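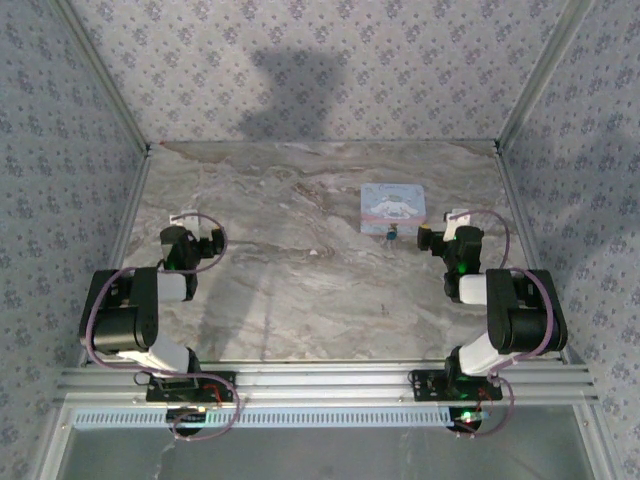 Wallpaper: a short and slightly bitter history
Speaker notes, Karkgate Local History Evening, October 7, 2019

Before starting: check the clicker. Water on the lectern, not on the laptop. Forty minutes including questions, and they will want to talk about their own hallways, so leave room.

Opening
Good evening. Ask for hands: who has ever stripped a room? Keep them up if you found another paper underneath. Keep them up if you swore. (Pause. Somebody always keeps both hands up.)

Say that small flowers on a pale ground have been sold to the British household, with breaks for good behaviour, for well over two centuries. People tire of them, paint over them, and then their children buy them again at four times the price and call them heritage.

Slide 2 - Before the roll
Early papers were single sheets, pasted up edge to edge. Many were used to line boxes and cupboards before anyone thought of doing a whole room. Mention the deed box from the Nanayakkara house on Mill Rise, lined with a black and white print of pomegranates, or possibly onions. The museum label says pomegranates. I have looked at it many times and I am for onions.

Slide 3 - The tax
From 1712 there was a duty on printed paper, charged by the yard. The obvious dodge was to hang it plain and have the pattern stencilled on afterwards. Let them enjoy this. An audience in this town will always warm to a dodge. Duty finally went in 1836. Don't get drawn into the rates. Last time I lost nine minutes to a gentleman who knew the rates.

Slide 4 - Machines
By the 1840s paper was coming off in long continuous rolls, printed by cylinder, and the price fell through the floor. Working households could now have roses. The people who had always had roses at once decided roses were vulgar.

Read out the extract from the Karkgate shop ledger, April page: "30 pieces sprig, blue. 20 ditto, returned, customer says too cheerful." Wait for the laugh. If there isn't one, move on briskly as if it were a serious point about mourning customs.

Slide 5 - Arsenic
They have been waiting for this. Green pigments, damp walls, unwell children. Be fair: how much harm the wallpaper did by itself is still argued over, and the makers denied everything until customers began asking for arsenic-free, at which point they had apparently been against it all along. Do not say "to die for". You said it in the spring and it was not forgiven.

Slide 6 - Pretending to be something else
Flock pretending to be velvet. Varnished paper pretending to be tile. And marble, which everybody wanted and hardly anybody could get up the stairs. Marbled paper in the hall was usually cut into blocks and hung with the joints showing, so that visitors would think a mason had been in. Visitors thought nothing of the kind, having the same paper at home.

Slide 7 - Dudano and Zesska
The local bit, so slow down. Dudano had the shop on the corner, Zesska the one opposite, and for most of the fifties they sold the same papers under different names. Dudano's "Morning Sprig" was Zesska's "Cottage Posy". Families took sides. Pass round the sample book, and ask for it back in a firm voice. Two pages have already gone missing to people who were just matching something.

Slide 8 - How to look at your own
Practical bit. Try behind the light switch plate (power off, please, say it twice), inside the understairs cupboard, and at the top of the chimney breast. Note the width and look for printing on the selvedge. Photograph before you peel. Scraps go flat in an envelope with the room written on it - the envelope, not the scrap.

Questions
Likely ones: is mine worth anything (no), is mine poisonous (leave it alone and ask the council), how do you get woodchip off (I talk about history).

Sample book back in the bag. Count the pages. Chairs to be stacked by the radiator, the lights are on the left.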